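The Long Way Back From a Broken Wrist

Perihan Akgül broke her right wrist in January, on the steps outside the post office in Brukinby. She had a parcel under one arm and was reaching for the rail with the other. She remembers the sound more than the pain.

"I got up and mailed the parcel," she says. "I paid with my left hand. Then I walked to my car and found out I couldn't open the door."

Akgül is 54 and teaches sewing and pattern cutting at an adult education center. She had a plate and screws put in two days later. The surgeon told her the bone would heal in six weeks or so, and it did. What she hadn't understood was how little that would mean.

When the splint came off, her fingers would not close. She could not turn a key, wring out a dishcloth or pick up a pin from a flat surface. Her thumb and index finger could touch at the tips, but with no strength behind them. The wrist bent back a few degrees and stopped.

"I thought the bone was the injury," she says. "I had no idea it was only the first part."

Fractures near the wrist end of the forearm are among the most common broken bones in adults. They usually happen the way Akgül's did, in a fall onto an outstretched hand. Treatment has improved a great deal over the past few decades, and most people get back to something close to normal. But the period between the cast coming off and the hand working again is long, dull and badly explained. Many patients leave the clinic with a printed sheet of exercises and a follow-up appointment a month away.

Harpreet Paquette has been a hand therapist for most of her working life. Her practice is on the second floor of an office building in Takolberg, above a tax preparer. The waiting room has five chairs and a fish tank. People tend to arrive holding one arm against the body, and she says she can often guess how long they have been doing it.

"They protect it," Paquette says. "That makes sense in the first week. By week eight it has become the problem. The shoulder gets stiff, the elbow gets stiff, and the hand swells because it never gets above the heart and never gets used."

Her first session with a new patient is mostly talk and measurement. She uses a small hinged ruler called a goniometer to find out how far each joint bends. She measures swelling with a tape. She asks what the person does all day, in some detail, and writes it down. A plumber and a piano teacher with the same fracture will not be doing the same exercises by the second month.

The early work is about motion. Patients bend and straighten the fingers, one joint at a time, with the other hand blocking the joints below. They make a hook, then a fist, then a flat hand. They rest the forearm on a table with the hand hanging over the edge and let it drop and lift. They turn the palm up as if holding soup. None of it should be forced, and all of it should be done several times a day.

Strength comes later. Paquette starts with a soft putty that patients squeeze, roll and pinch. She moves on to clothespins, then to a spring gripper. The number on the grip meter matters to her less than people expect.

"Everybody wants to know their grip," she says. "But most of what you do in a kitchen doesn't take much grip. It takes pinch, and it takes knowing where your fingers are when you aren't looking at them."

There are different kinds of pinch, and therapists test them separately. Tip pinch brings the end of the thumb against the end of a finger, for picking up something tiny. Key pinch presses the thumb against the side of the index finger. A third kind uses the thumb with the first two fingers together, the way most people hold a pen. A hand can do well at one and badly at another. Akgül's key pinch came back fairly quickly. Her tip pinch, the one she needed for pins and thread, was the last to return. 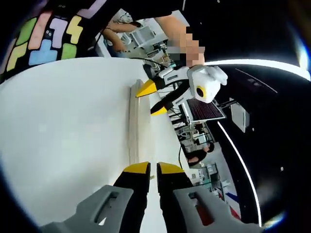
She practiced at home in the evenings. Paquette had given her a jar of dried beans to begin with, large white ones, and she moved them one by one from a bowl to a saucer. After the beans came lentils, then rice. She hated the rice. She tried it with the radio on and found she dropped more when there was talking.

"My husband offered to help pick them up," she says. "I told him picking them up was the exercise."

The hardest thing for many patients is that progress does not run in a straight line. A hand that closed on one day will be puffy and stubborn the next. Cold mornings are bad. So is a day of overdoing it, and patients who feel good tend to overdo it.

Alper Eren learned this by going back to work too soon. He runs the kitchen at Pumine, a lunch place near the Takolberg bus station, and broke his left wrist falling off a bicycle. He is right-handed and figured he could manage. He was at the stove again a week after the cast came off.

"It's the left hand that holds the pan," Eren says. "I never thought about that. The right hand has the spoon and gets all the credit."

He lasted four shifts. By the end of the fourth his hand was swollen enough that he could not get his watch on, and his doctor sent him home. When he came back the second time it was to the cold station, with salads and sandwiches, for half days. He kept a rubber ball in his apron pocket. It took until summer before he could hold a full skillet out level, and he still uses two hands for the stockpot.

Eren says the money worried him more than the wrist did. He had sick pay for part of the time, but therapy visits came with a charge each time, and he stretched them out further than he was supposed to. Paquette hears this often. She now plans for it, teaching people as much as she can in the first two visits in case there is not a third.

Getting to therapy at all is a problem in some places. Brukinby has no hand therapist. Akgül drove to Takolberg and back, a round trip of 48 miles, and for the first several weeks she could not drive herself. A neighbor took her. Others in town see a general physical therapist at the medical center, or no one.

Güven Yüksel is the general physical therapist at the medical center. He is frank about what he can offer. His schedule is mostly knees and hips, with some backs.

"I can get a wrist moving," he says. "When it comes to fine work, or nerve trouble, or a tendon that has stuck to the scar, I want somebody who does it every day. I call Harpreet a lot."

Last year he and Paquette set up a joint arrangement. Yüksel sees Brukinby patients for the routine visits, and Paquette joins by video for part of the session. She watches the hand and tells him what to press on. They tried having patients do the calls alone from home, but it was hard to judge swelling on a phone screen, and people kept moving the hand out of view. With Yüksel in the room it works better. So far 119 patients have gone through it.

Fadime Canpolat was one of the first. She was a bookkeeper at Ertürk, a furniture importer, until she retired, and she fell in her own hallway. Her fracture was simple and did not need surgery. Her recovery was not simple. Weeks after the cast came off, her hand was still hot, shiny and so sensitive that she could not stand a sleeve touching it.

Yüksel recognized a pain condition that sometimes follows a fracture, in which the nerves go on sounding an alarm after the injury has healed. It is much easier to treat when it is caught early. He called her doctor that afternoon.

Canpolat's treatment started with touch. She stroked the back of her hand with a cotton ball, then a piece of silk, then a washcloth, for a few minutes at a time. She sat with a mirror placed between her arms so that the reflection of her good hand appeared where the sore one was, and watched it open and close.

"I felt foolish," she says. "I did it anyway. I had been told to do it five times a day, and I am a bookkeeper, so I did it five times a day."

It was four months before she could wear a sweater comfortably. She has most of her movement back now, though her little finger does not straighten all the way. She has moved the heavy dishes to a lower shelf and bought a jar opener that mounts under the cabinet. She also had her bone density tested, at her doctor's urging, and is being treated for bone loss she did not know she had.

Paquette wishes that last step happened more often. In people past middle age, a wrist broken in a fall from standing height can be an early sign of thinning bone. The wrist gets fixed, the person goes home, and no one orders the scan. She has put a line about it at the top of her intake form, where patients can see it, and asks them to raise it with their doctors themselves.

She has a few other things she would like people to hear before the cast is even off. Move the fingers from the first day, unless told otherwise. Keep the hand up. Take off rings right away, before the swelling. Use the shoulder. Ask for a referral early, as the wait may be long. Call if the fingers turn numb or the pain is getting worse instead of better.

Akgül went back to teaching in the spring, with an assistant to do the cutting. Heavy shears were beyond her until well into the term. She taught one class almost entirely by talking, with her hands in her lap, and says a couple of the students learned more that way.

Her wrist still aches when the weather turns, and it does not bend back as far as the other one. Pushing up out of a low chair is uncomfortable. She sews every day. When she goes to the post office now she uses the ramp at the side, and she puts the parcels in a bag with a shoulder strap.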